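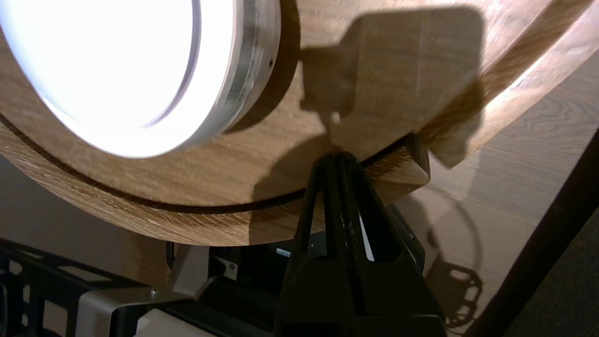
Is the Sostero open day worth the trip if you're only after bedroom furniture?
Plenty of people go for exactly that. The bedroom and study pieces have their own part of the building, and you can skip the sofas completely.

I went in May with a friend's spare room to furnish and a notebook I barely opened. Sostero is out past Histham, at the far end of the Fitzgerald road, and I got there at 9 thinking I'd beat the crowd. I did not beat the crowd! There was already a line for coffee, and the good pastries were gone.

Their big thing this year is curves. Round tops, rounded fronts, hardly a sharp corner to bang your hip on. I have a permanent bruise from my own desk at home, so I was sold pretty fast. The desk I liked has a warm brown top that sweeps around in a curve, with the front panel following it underneath, and they'd put a black telephone on it with an old-style coiled cord (my kids would have no idea what to do with that). The outlets are on the wall somewhere above the baseboard, same as in my house, so I could picture the cable situation right away — not pretty, but real.
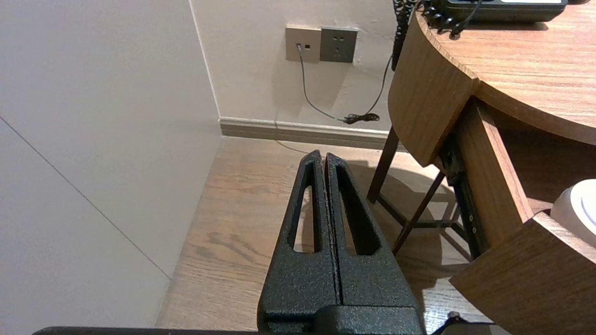
The Nurkach nightstand

OK, so this is what I really came for. Nurkach is the name of the bedroom line, and the nightstand has a half-round top on slim dark metal legs with a thin crossbar down near the floor. It looks light on its feet, and you could get a vacuum under there, which matters to me more than it should. I'm a drawer person, so I spent far too long on the drawer. It runs on metal ball-bearing slides, the kind I'd expect in a kitchen, and I had it in and out until a woman behind me coughed.

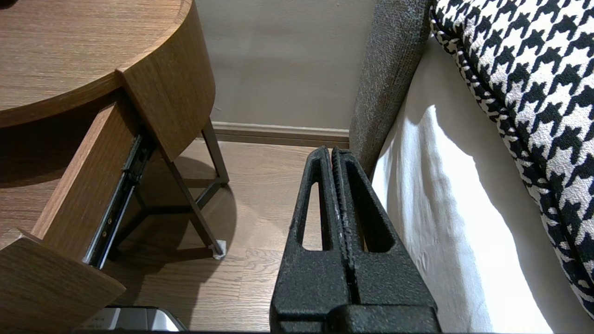 Nurkach nightstand, half-round top, drawer partly open

The tag said item 3249, and I wrote that down in case the website is as confusing as last year's. Delivery is 3 weeks if you're local, longer if you want the other finish. I asked for a wood sample to take home and got one, plus a tote bag, plus a second tote bag on my way out.

After that I wandered back to the round pieces, and I'm so glad I did. Up close the wood grain is lovely, all long streaks, and the edges have a bevel that's nice under your thumb. I wanted to see how they looked from lower down too,
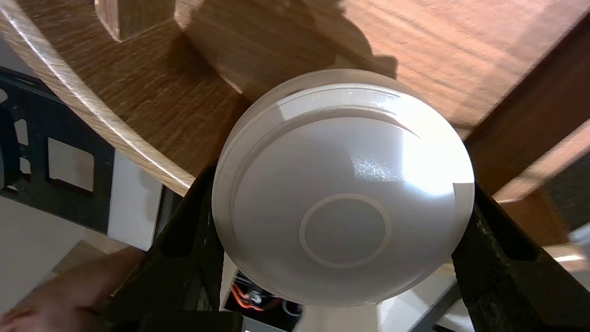
so I crouched there for a while like a person with much better knees, and then had to use a chair to get up again. Worth it, though — I always want to know if the underneath got the same care as the top.

Lunch was soup and a roll, and the soup was better than it needed to be. Parking is free but it's a field, so wear real shoes. The number 32 bus stops right by the gate if you'd prefer not to drive, but check the last one back. I'd go again next year, mostly for the desk, which I'm still thinking about.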